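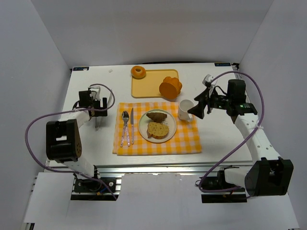
Lilibeth Galang wrote back that she would stay with the thin fingers for anything with a handle, and that the wide padded ones could wait until you move on to bread.

What I had asked, for anyone joining now: I have a two-arm table and two sets of fingers for the Pliltora grippers, thin and padded. I'd love to run one set for everything - swapping them is a fiddly job, and my patience isn't what it was in April! Which would you keep on for breakfast things like mugs, forks and croissants?

Lilibeth Galang
Happy to go on a bit more. I ran 100 mug grasps with each set on my own table. Thin fingers dropped 14, padded ones dropped 43, nearly all on the handle. Forks lying flat on cloth went the same way, though do lower the closing speed or you'll bunch up the napkin (ask me how many times I smoothed mine out). For croissants I turn the force right down and accept a few crumbs.

Stestosdale
thin. padded ones are too fat for handles

Lacson
I like the padded set myself, but I only lift rolls and doughnuts, so take that with a grain of salt. Whichever you pick, check your cable slack at full reach before you start a long run. Mine snagged on the elbow twice.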